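Rungnapa Sriwong
@rungnapasriwong

1/ Right, toy sort-out, part two! Started on the odd bits nobody's claimed since March and I'm already too fond of half of them.

2/ Current state of the metal bin: baby doll having a lie down in a pale blue and white outfit, one green block, one yellow ring.

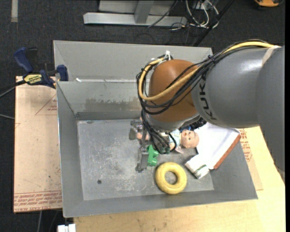 3/ The ring's a proper chunky doughnut, so I'm hunting for the stacker it belongs to (37 toys on my list so far and no stacker, typical).

4/ Doll's going to my niece, who has named her Linari before even meeting her. Blocks are staying with me. Anyone got a spare tub with a lid?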